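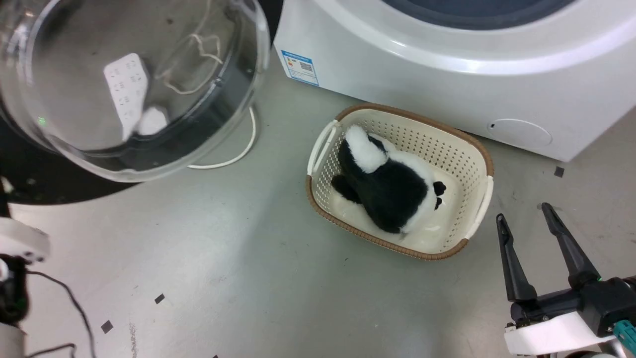
Wavwood moves into its second year

Dear partners, friends and people who forgot to unsubscribe,

The Wavwood project has reached the point where the kickoff photos look dated and the shared drive has three folders called Final. We are therefore officially a mature partnership, and we have some things to report.

First, the new course. Wavwood is building a teaching certificate for vocational instructors who came to the classroom from a trade and were handed a key, a roster and a firm handshake. The certificate has four units: planning a lesson, giving feedback, assessing practical work, and what we called "Inclusive Learning Environments" until the test group asked us to please call it "Teaching Mixed Groups." We did. The old title survives in the grant agreement, where it will live forever.

The autumn survey is closed. We sent it to 300 instructors across the partner colleges and got 219 back, a response rate so good that our evaluation team checked it twice. Feedback was the unit most people wanted first. Planning came last, mostly from instructors who wrote that they already plan their lessons, a few of them adding "in the car."

One comment we keep coming back to said that the hardest part of the job is marking a piece of work that functions perfectly and was done entirely the wrong way. Unit three now opens with that problem. We don't have an answer to it yet, but the discussion at the Dernar meeting ran through the coffee break and most of lunch, and we take that as a good sign for the unit and an apology to the kitchen.

The Inano team has finished the first version of the online workbook. You can type in it, save your answers and, as of last week, find them again. Hyun is handling the translations and would like all partners to know that "scaffolding" in unit two is a teaching term. The first draft in one language had safety railings.

Rosine Barbier takes over as coordinator of the pilot phase. She taught upholstery before moving into teacher training, and has already cut our monthly report template from 14 pages to two. Please be nice to her and send your timesheets.

What comes next: the pilot starts in December at the partner colleges, with 114 instructors signed up so far. Places are still open for unit one. If you want to observe a session – quietly, at the back, without your laptop – write to your local contact before the end of the month.

Mentors are also wanted. The work is one hour every two weeks, on video, with a new instructor who has questions. Travel is not covered, there being none.

Wavwood project newsletter, 11/11/2023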